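Storing a chunky cable-knit jumper without wrecking the shape
Posted by Palesa Joubert, Feb 27, 2026 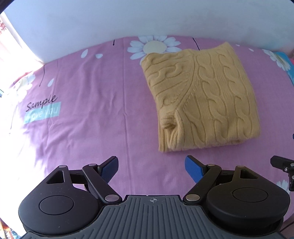

I've been hanging my jumpers and the shoulders have gone pointy, so I'm switching to folding. The thin ones are fine. The yellow cable knit is the problem. With the sleeves tucked in, it makes a very fat bundle and only two fit in the drawer. Does it matter if the sleeves go across the front or the back? And will the cables get squashed if something sits on top?

Troretti
Back. Lay it face down on the bed, bring each sleeve straight across, then fold the sides in a little and the bottom up to the neck. Do it loosely. If you press hard along the fold you'll get a line across the cables that takes days to drop out. Heavy knits go at the bottom of the pile and thin ones on top. I wouldn't go higher than 5 in a stack.

Bozsik
just roll them, saves loads of room

Plondurach
I wouldn't roll a thick one, it pulls the ribbing at the hem out of shape – mine went wavy and never came back. Fold in half lengthways if the drawer is narrow. For the pointy shoulders, dampen them, pat flat on a towel and leave overnight. Wash before you put them away for summer as well, moths go for worn wool. If it's acrylic you can skip worrying about moths.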